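Tips for the Basket Task: What 443 Trials Taught Us About Picking Small Things Out of Wicker

Our workshop page usually has tips on glue, clamps and sharpening. This month the tips are from the other bench, where Putix and Dotora have been taught to put things into baskets and take them out again. Several readers with a small arm at home have asked how we get repeatable results, so I write down what we do now. Some of it we learned slowly.

First, the result, so you can decide if the tips are worth your time. We ran 443 trials of one task: take one soft object out of a basket and set it on the table. Putix is the older control program and follows a path that we record by hand. Dotora is the newer one and learns from demonstrations. With the basket always in the same place, the two were almost equal. When we moved the basket between trials, Dotora was clearly better, and most of the failures of Putix were collisions with the rim.

Choosing the basket

Use a basket with a firm rim. A thick braided rim holds its shape when a finger touches it, and a thin one bends and then the whole basket walks over the table. We lost a morning of trials to a thin one.

Low sides are easier than high sides. If the sides slope inward to the bottom, the free space down there is smaller than you think when you look from above. Measure the width at the bottom with a ruler, and compare it with the gripper when it is fully open.

Do not repair the basket in the middle of a series. If you trim it, glue it or press it back in form, you have a different basket, and the trials before and after should not be added together. Repair it before you begin or after you finish.

Wash wicker with a damp cloth and let it dry until the next day. Wet strands are softer.

Preparing the table

Wipe the table before every series. Dust changes how the basket slides, and crumbs under the basket make it rock. We use water with one drop of dish soap, then a dry cloth. No polish.

A plain light table is good for finding objects, but shadows show strongly on it. The arm makes its own shadow, and in our early trials Dotora sometimes slowed down when the shadow came near the object. We did not remove the shadow. We recorded more demonstrations at different times of day with the same lamp, and the hesitation became rare.

Keep the lamp in one position and mark its foot with tape on the floor. For the table itself we prefer no tape at all, because the program can learn the tape instead of the basket. To put the basket back in its place, we use a cardboard corner which we lay down, push the basket against and then take away.

Recording the demonstrations

Start each demonstration with the fingers open and away from the basket. If you start sometimes open and sometimes closed, the program has to guess, and it guesses badly in the first second.

Move slower than feels natural. When I began I moved as if I was picking up my own keys, and the recordings were too short to be useful. A slow approach, a short stop over the object, then down – this gave us the best demonstrations.

Let the object lie in different parts of the basket: near the left side, near the right, in the corner, against the front wall. Objects against a wall are the hard ones, and it is tempting to record only the easy middle. We record 8 demonstrations for each position, and for the places against a wall we do a second round.
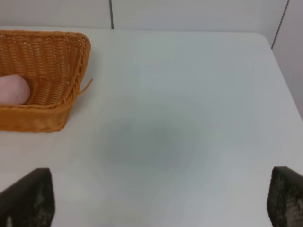
Change the angle of the basket as well as its place. A small turn is enough. In our first set the basket was always parallel to the table edge, and the program had so strong an opinion about this that it reached for the place where the rim should have been.

Also record some bad beginnings. Move the fingers to a wrong place on purpose, then correct. Skuvlow, the small logging tool we use, has a field for notes, and there we write "late correction" so that these recordings can be found again. With two such recordings for every position, Dotora learned to back off from the rim instead of pushing.

Counting the trials

Decide what a success is before the first trial and write it on paper. Ours says: the object is out of the basket, on the table, and the basket is still standing. If the basket moved but stood, we count a success and make a note.

Stop a trial after three attempts. Longer than this and you measure patience.

Do not throw away the strange trials. We had a few where the object came out hanging on one finger only, and at first we left them out as luck. Later we put them back, and the difference between the two programs became a little smaller. It is the more correct number.

Looking after the fingers

Grip pads collect dust and lint from soft objects, and then they slip. Clean them with a lint-free cloth before each series. If the surface looks shiny, change both pads together, never one alone.

Check the screws of the fingers at the same time. A Hwang hex key set lives in our drawer for this, but any key that fits well is fine. Tighten by hand, without force.

Next we will repeat the series with a deeper basket and the same written rule for success. If you try the task at home, please send us your trial count and the width of your basket at the bottom.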